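I moved to Zalgate for the bread. My friends think I'm kidding, but I spent one December weekend there, ate a whole seeded loaf from Ouellet on a bench in the wind, and by spring I had a lease!

It's a town of 2,000 people with 3 bakeries, and everybody picks a side. Mine opens at six and runs out of rye by eight (I've learned to set an alarm).
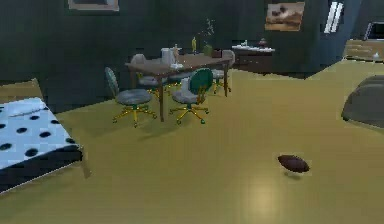
My neighbors swear by Tistum, over by the bridge, where the rolls are softer and the line is a lot more polite. I go when I want something sweet, and I come home with a cinnamon knot and feel a bit like a traitor.

Then I started baking my own, which was a mistake for the first 23 loaves. Flat, gray, heavy as a boot.
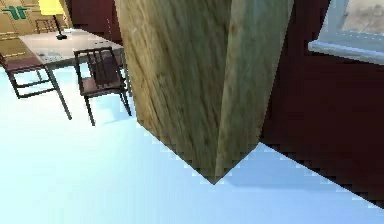 What finally helped was slowing down. I leave the dough overnight in the coldest corner of the pantry, and I quit poking it every hour. My crust still isn't Ouellet's crust, but I gave a loaf to the folks next door and they asked for another one, so I'm calling that a win.
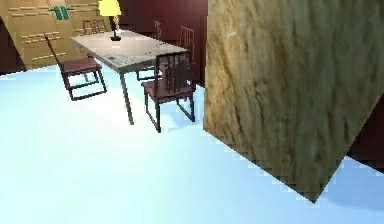 *Table and wood panel, computer rendering.*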